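Home and Workshop Builds, Handout 4
Teaching a gripper to handle cloth
Course notes for the Pitthorpe evening group

Please read these notes before you come to the bench. Last time we finished the finger linkage and the housing of the hand-held gripper. In this part we use a pair of them for the laundry task, and we prepare the recordings from which the arm will learn.

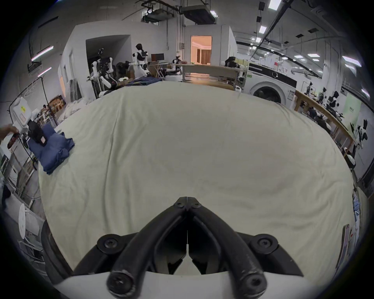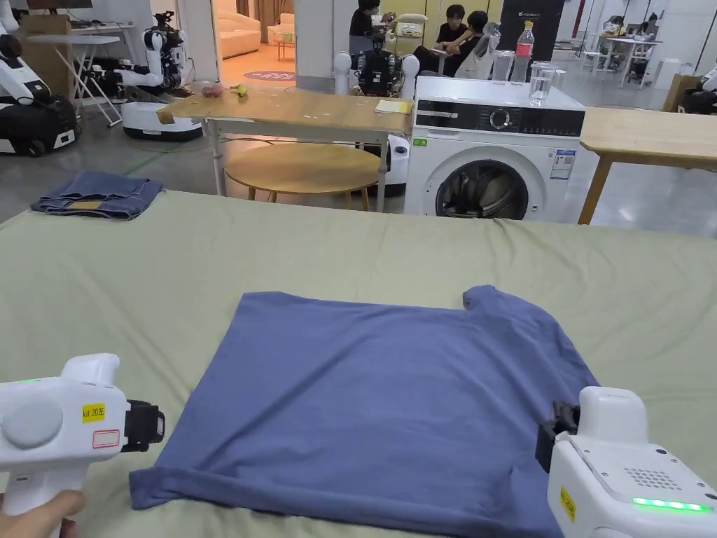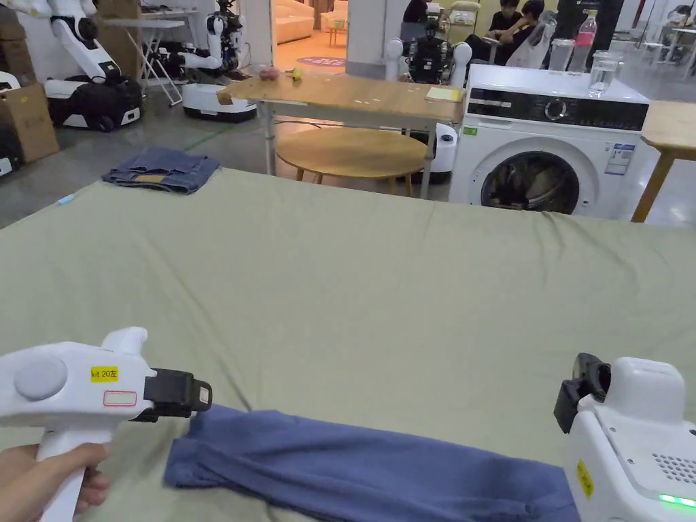
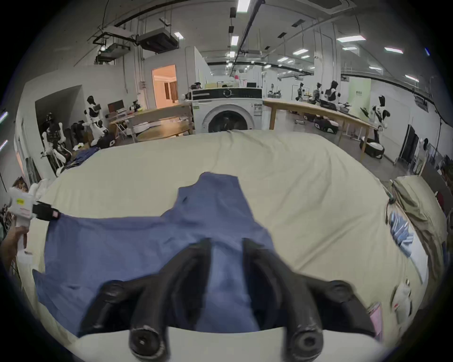
Laundry on a bed-sized surface, one gripper for each hand.

1. Why cloth is difficult

A rigid part has one shape. If you know the position and the angle of it, you know everything the gripper needs. A T-shirt has no such thing. It can lie in very many ways, and every touch changes it again. In the Hultia project, which many of you built in the first term, the arm moved wooden blocks by fixed coordinates. For cloth this method will fail already at the first sleeve.

So we do not write the movement by hand. A person performs it with the same fingers the arm will have later, and the program learns from many repetitions. It follows that the fingers on the hand tool and on the arm must be equal in length, in opening and in the material of the tip. If you change one, please change the other the same evening.

2. The fingers

Most groups make the fingers too stiff in the joint and too soft in the tip. It should be the opposite. The joint must move freely under its own weight when you hold the tool sideways. The tip must press the fabric without sliding on it.

Check the following before you record:
Both fingers arrive at the middle at the same moment.
The pivot bolts are secured with a locking nut. With a plain nut they open themselves after one evening.
No screw head stands out on the inner side, it will catch a thread.
The cable has enough length when the gripper is fully open.

If you use the Koster plates from the cupboard, drill the pivot hole last. The plates bend a little in the cutting and the hole moves with them.

3. The surface

Choose a sheet in one pale, quiet color and pull it only moderately tight. A surface which is too hard does not let the finger go under the edge of the fabric. With a soft base below, the tip can sink slightly and take one layer. At home a bed is quite good for this – at the right height, and you have it already.

Dark garments on a pale sheet are the easiest for beginning. Leave the white shirts for later, when the first model is working.

4. Recording

Each person works with 2 grippers, left and right. Mark them clearly on the body. Exchanging left and right is the most common mistake in our group, and you will discover it only after the training.

Start each repetition with both grippers open and visible to each other. Then fold at a calm speed. Do not correct with the bare fingers. If the garment falls, pick it up with the tool and continue, this is also useful for the model. After 16 repetitions make a pause, because a tired hand folds differently.

Save the files in the Skitar folder with the garment name first. The group set has now 3073 repetitions and the badly named ones cost me a full weekend in February.

5. Homework

a) Measure the opening of your fingers at three points and bring the numbers.
b) Record one set with trousers and one set with a T-shirt.
c) Write half a page – which movement did you do with your own hands that the gripper could not do? Pay attention to the turning of the wrist.

Next handout: mounting the fingers on the arm, and how to limit the motor current.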